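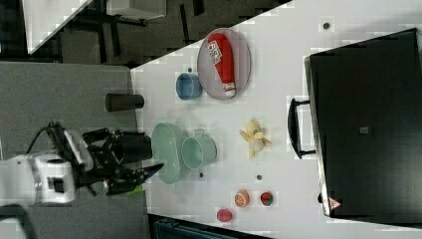
Emlyn Pugh told me last month that I was wasting my time with cups and should test grippers on machined blocks, the way the data sheets do. A block has known sides and a known weight, he said, and if two grippers score differently on it you can say why.

I have heard this from several people now and I still disagree. A gripper that does well on blocks tells you it does well on blocks. The people who ask me what to buy want to clear a table. So I test with bowls, a cup with a handle, a squeeze bottle and toy fruit.

I have been comparing two black grippers on the same arm, the Akus and the Vumach. On blocks they came out even. Over 536 picks with tableware and toys they did not. The Akus lost 19 and the Vumach lost three times that. Most of the Vumach misses were shallow bowls, where the fingers closed on the rim at a bad angle and the bowl slid off. I would never have seen it on a cube.

Emlyn's other point was that toys vary, so my numbers can't be repeated in another lab. That is fair. I write down where every object goes and put it back there for the second gripper. It takes about 7 minutes per layout and it is dull work. I think it is worth doing.

The makers could help. Asance sells a controller that logs finger position on every close, and that log told me more than any force rating. If a company can print grip force to two decimals, it can also print how often its product dropped a bowl.

I would pay more for a gripper with that number on the sheet, even if the number was bad.

14 shares | 3 comments

Eluned Ellis
Did you swap the finger pads? The stock Vumach ones are hard. We changed ours in October and bowls got a lot better.

Price
Blocks first, then cups. You need both.

Emlyn Pugh
I still say blocks. But I'd like to see the log files.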